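# Voltholm 衣類保管室 写真ページ:バスケットボール用ジャージ

Voltholm 衣類保管室で扱う競技用ジャージの写真と、整理作業の覚え書きを掲載する。 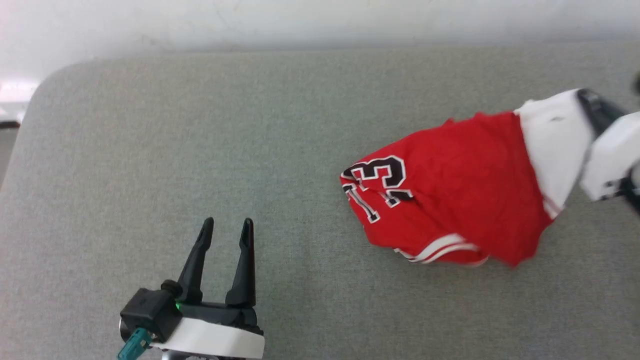 ## 赤、背番号23

赤地に白の縁取り。番号は黒、白の輪郭線付き。淡いグレーの布張りの面に置かれ、生地は寄って皺が多い。「2」は折れ込みで一部が隠れ、「3」は読める。裾側に白い帯状の縁取りがあり、赤と白の細い線が沿う。

## 台帳の記載

- 管理番号:377
- 区分:競技用上衣
- 地色:赤
- 番号の色:黒(白輪郭)
- 実測重量:287 g
- 保管箱:Wevo 浅型、棚19
- 前回の棚卸し:10月

重量は乾燥状態で量り、ハンガーや袋は含めない。台帳の色名は「赤」「紺」「白」などの基本色名に統一してある。以前は「朱赤」「ワインレッド」といった表記が混在し、検索漏れの原因になっていた。旧表記は備考欄に残す。

番号の色は地色と別の欄に入れる。輪郭線がある場合は括弧書きとし、輪郭の色が身頃と同じでも省略しない。

## 保管室の概要

収蔵点数は衣類全体で約989点。競技用の上衣と下衣が中心で、ほかに練習着とウォームアップ用の上着を含む。棚は固定式、箱は前面から引き出す。ジャージ類には浅型の箱を用いる。深型では下段の衣類に荷重がかかり、番号部分に折り跡がつきやすい。

室内の湿度は Climness の記録計で監視している。記録は月初に書き出し、台帳と同じフォルダに置く。設定範囲を外れた時間帯があれば、該当する棚の箱を開けて状態を見る。

## 広げ方

1. 作業面の埃を取り、ファスナーや面ファスナーの付いた衣類を離しておく。
2. 両肩の縫い目を探し、そこを持って身頃を下ろす。裾だけを引いて形を出そうとしない。
3. 背面を下にして置き、襟ぐりの中心と裾の中心を一直線に合わせる。
4. 脇線を左右に開く。番号の内側に入り込んだ折れは、裏から手のひらで押し戻す。
5. 皺は中央から外へ送る。番号の上を爪や硬い道具でこすらない。
6. 裾の縁取りがねじれている場合は、脇の縫い目まで戻って直す。

番号が生地に圧着されているものは、折れた角から浮くことがある。浮きがあれば作業を止め、畳まずに平置き箱へ移す。縫い付けの番号では、縁の糸のほつれを確認する。

## 畳み方

番号を折り目にかけないことを基準とする。幅は番号の幅に左右の余白を足して決めるため、全点共通の寸法は設けていない。

1. 前面を下にする。
2. 番号の外側の位置で、左右の脇を順に背中側へ折る。
3. 袖ぐりの余りを内側に収める。肩線が斜めになってもよい。
4. 番号の上端と下端の位置を裏から手で確かめる。
5. 裾を番号の下端の手前まで折り上げる。
6. 肩側を同様に折り下げ、裏返す。

丈の短いものでは手順5と6の折り幅がほとんど取れない。そのときは薄葉紙を芯にして緩く曲げる。番号が前後両面にあり位置がずれている場合は、大きい方を優先する。

## 箱入れ

同じ地色のものを重ねる。濃色と白は同じ箱に入れない。やむを得ず同居させるときは間に薄葉紙を挟み、台帳の備考に「混色」と記入する。

箱の前面には Tapia の差込式ラベルを使う。表記は管理番号、地色、背番号の順。

> 377/赤/23

背番号は重複があるため、単独では検索に使わない。サイズ表示はラベルに入れず、台帳側で見る。ラベルの差し替えは箱を棚に戻した後ではなく、蓋を閉じる時点で行う。

## 点検項目

| 箇所 | 見る点 | 異常時の扱い |
|---|---|---|
| 襟ぐり | 伸び、縫い目の開き | 吊り保管を避ける |
| 番号 | 浮き、ひび、折れ | 平置き箱へ移す |
| 袖ぐり | 縁のほつれ | 糸を切らず記録 |
| 裾 | 縁取りのねじれ | 脇線から整える |
| 裏面 | 色移り、汚れ | 洗濯区分へ回す |

点検結果は「良」「要観察」「要処置」のいずれかで記入する。「要観察」は次の棚卸しまで通常の箱に置いてよい。「要処置」は棚から外し、代わりに札を入れておく。

## 洗濯区分への回送

裏返してネットに入れる。赤は単独、または同系色のみ。番号の素材が判別できないものは、圧着として扱い、乾燥機を使わない。戻りは陰干し後に重量を再測定し、前回値との差が大きければ乾燥を延長する。

## 掲載上の注記

台帳の内容と掲載写真の記載に相違があるときは、現物を確認したうえで台帳を先に修正し、続いて当ページを更新する。写真の色は表示環境で変わるため、地色の判定には使用しない。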